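Workshop tips picked up at the Treremlow open day

Went up on the Wednesday, got there late, missed the talk. Notes typed up quick before I lose them. Most of it is for anyone sorting bits and bobs into bins, robot or no robot.
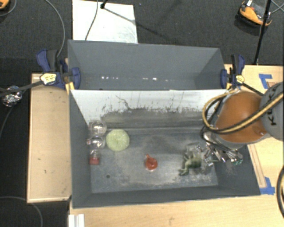 One reader, Thiele, wrote in before I'd finished this page to say a picking demo is no use to a home workshop, and that a decent set of drawers beats any arm going. Fair enough on the drawers. But the people setting these things up spend all day fighting the same stuff we do.

So, tips.

Clamp your bins. Two bins butted up, a bar clamp at each end where they meet. Pads on the plastic, snug, stop there. I've cracked a good tub by leaning on the handle.

Slope one side. A sloped panel inside the bin sends small things back towards the middle. Offcut of anything smooth will do. Mine is 40 cm of old shelf.

Clear things are a pain. Clear tubs, clear lids, blister packs - the arm finds them hard and so do I at nine at night. Dab of nail varnish or a strip of coloured tape on each one. Do it when you unpack them.

Matt grey inside. Shiny bins throw the light back at you. Grey paint scuffs, mind, so dont bother with a second coat on the floor of it, it'll rub through anyway.

Blue tape for marking out. Stick a bit on the bench by the corner of the bin, then it goes back in the same place every time. Peels off clean if you don't leave it all summer.

Cables. Leave a proper loop where anything moves. Tight cable on a moving arm, or on a pillar drill lamp, goes at the joint first. Velcro ties, 5 for a bench is plenty.

Odd shapes last. The Flumeck people had a run of 143 picks on the board and said it's the knobbly things that slow it down. Same when you're clearing a drawer - get the easy stuff out, then look at what is left.

Bought a pack of Roto liners in the shop on the way out, will report back. Parking was terible, go early. Tea was by the side door until four.

Next page: getting swarf out of a vice screw.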